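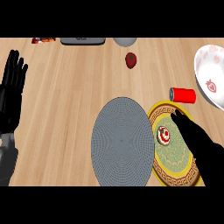 4. Práctica en el simulador Visel

Antes de conectar las manos reales, haga esta práctica completa. Dura 17 minutos.

4.1 Abra Visel y elija la mesa «Bakilana». El programa carga las dos manos y los objetos: un plato con borde amarillo y un pastelito, una lata roja, una fresa, un bol blanco y otros.

4.2 Deje la mano izquierda levantada, con la palma abierta. En este ejercicio ella no toma nada.

4.3 Lleve la mano derecha en diagonal hacia el plato, con velocidad 3.

4.4 Cierre los dedos despacio sobre el pastelito y pase el objeto al tapete gris – hay poca distancia entre los dos.

4.5 Repita 7 veces y guarde la sesión.

Nota: la memoria interna admite 1,000 sesiones. Las más antiguas no se borran solas.

Precaución: la lata está acostada muy cerca del plato. Si la mano la empuja, pulse «Reiniciar mesa» y no corrija con la otra mano.

Para dudas de esta sección, escriba a Crisanto Quiambao, soporte técnico de Clornwood.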